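Hobby Arms and Small Automation > Kits, Arms and Software > Mavden desktop arm + Nurno training plan, worth it?

Thread starter: platen_gap
Replies: 9

platen_gap wrote:

I've been going back and forth on the Mavden kit for a couple of months and finally got to spend a day with one, courtesy of a guy at work who bought it and lost interest. Posting my notes before I forget them, and before the bundle price goes back up in March.

For anyone who hasn't seen the ads: you get the arm, a two-finger gripper, a wrist camera, and a seat on the Nurno software. You teach it a task by driving it through the motion by hand, you upload the runs, and Nurno sends back a trained policy. The sales page says you can go from box to working pick-and-place in one afternoon with up to 23 demos. That number is the whole reason I wanted to try it.

My task was the one everybody does. Cubes on a white table, woven basket, put the cube you're told to in the basket. If it can't do that it can't do anything I'd want it for.

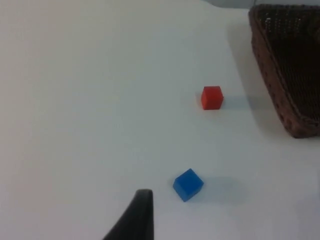 The teaching part is fine. The leader handle is stiff, but you get used to it, and the wrist view is clear enough to drive from if you go slow. I did my demos over a morning and threw a few out where I'd bumped the basket. Then came the upload, which took longer than the demos did, and then a wait in the queue that the sales page doesn't mention at all.

What I don't buy is the word "working." Their demo video has the basket in the same spot every time, same angle, same lighting. Move the basket a hand's width and see what happens. Mine reached for where the basket used to be, over and over. So you collect more demos with the basket moved, and now you're past the number on the box and into the paid tier.

Anybody have one that's been running longer than a day? I want to hear from people who paid for it themselves.

----

feedrate_low wrote:

Paid for mine. Same experience with moving the basket. Support told me to "add variety," which is true of every system like this ever sold and I didn't need a support ticket to learn it.

The hardware is decent for the money though. The fingers on mine are still straight and I've driven them into the table plenty.

----

Gleice Toledo wrote:

I think you're being hard on it. I use one in a continuing ed class and the students get a first policy running by the end of Thursday evening, and they've never touched an arm before. Is it a good policy? No. Does it pick up a cube most of the time with the basket left alone? Yes. For a class that's plenty.

If you shuffle the layout between every single demo from the very beginning, the basket problem mostly goes away. The quick start guide tells you to do it on page two. People skip that because it's slower.

----

platen_gap wrote:

I read page two. It says "vary object placement." It doesn't say vary the basket, and the example layouts they print all have it in one corner. Maybe I should have guessed. But if the afternoon claim only holds when you leave the basket alone, they should say so on the sales page where the claim is.

And "most of the time" is doing a lot of work there, no offense. What's most? Did you keep a tally?

----

Gleice Toledo wrote:

No tally. It's an evening class, I'm busy keeping cables out of the way. Fair point.

----

shim_stock wrote:

I did keep a tally, on the Dostimora arm, so take it for what it's worth. 1836 attempts over a winter, all logged, and the thing I learned is that the first fifty tell you nearly nothing. I had a policy look perfect for an evening and fall apart the next morning when the sun came in on the other side of the table.

So I'd ignore anybody's one-day review, good or bad. Sorry platen_gap.

----

platen_gap wrote:

No, that's reasonable. I'd say the same to me.

I did borrow it again over the weekend and started over with the layout changing every time. Basket turned at an angle, cubes in different places, one bigger blue cube added so there were two blues to choose between. I wanted to know if "blue" would be enough to confuse it, and how it would cope with a cube partly hidden behind the rim.

It's better than my first try. I'll give Gleice that. It follows the basket now, within reason. Two things still bother me:

Color seems to count for far more than size. Ask for the small blue one and it's a coin flip which blue it goes after. Nurno's page says the model "understands size and color." I'd like to see the test behind that sentence.

Anything behind the basket may as well not exist. The wrist camera loses most of a cube behind that braided rim, and the arm just hovers. You can buy the second camera, of course. It's an add-on.

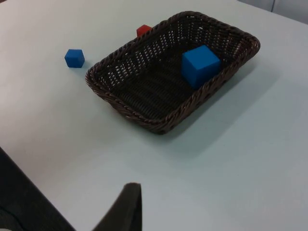 Cost, since three people sent me messages asking

Kit price you can look up. The part to watch is the Nurno plan. The free seat gives you 22 training runs, and a failed run still counts as a run. I burned through four just getting my camera settings right. After that it's monthly, with no way to buy a few extra runs on their own that I could find.

You can export your demos, so you aren't locked in completely. The format is a little odd but somebody has a converter on this board.

----

feedrate_low wrote:

The failed run thing is the part that made me mad. One of mine failed on their server, with an error that was plainly theirs, and I had to write in twice to get it credited.

----

Sofia Athanasiadis wrote:

I train on my own machine with the exported demos and skip Nurno entirely. If you already own a decent graphics card I don't see what the plan buys you. On size versus color, my guess is that you need a lot more demos where the two blues are both on the table and the small one is the target. A weekend's worth won't do it. I also wouldn't blame the arm for that, any of the cheap ones would do the same.

I disagree about the second camera being a gotcha. A wrist camera can't see through a basket. Put any webcam on a stand, you don't have to buy theirs.

----

platen_gap wrote:

Does the Mavden software accept any webcam? I tried an old one and it wouldn't show up in the list. If it works outside their software that's good to know, but then we're back to saying the kit is fine as long as you replace the half you're paying monthly for.

I agree about the demos, by the way. My complaint is with the sales page, which tells a beginner they won't need them.

----

Sofia Athanasiadis wrote:

It won't show up in theirs, no. In mine it does. I'll post the setup in the Navarrete thread, where the other camera stuff is – look for it tonight or tomorrow.

And yes, I'd tell a friend to buy the arm by itself and wait on the rest.

----

shim_stock wrote:

Can you get the arm by itself? Last I looked it was bundle only.

----

Sofia Athanasiadis wrote:

You have to email them and ask. They took a while to answer, but they did sell me one.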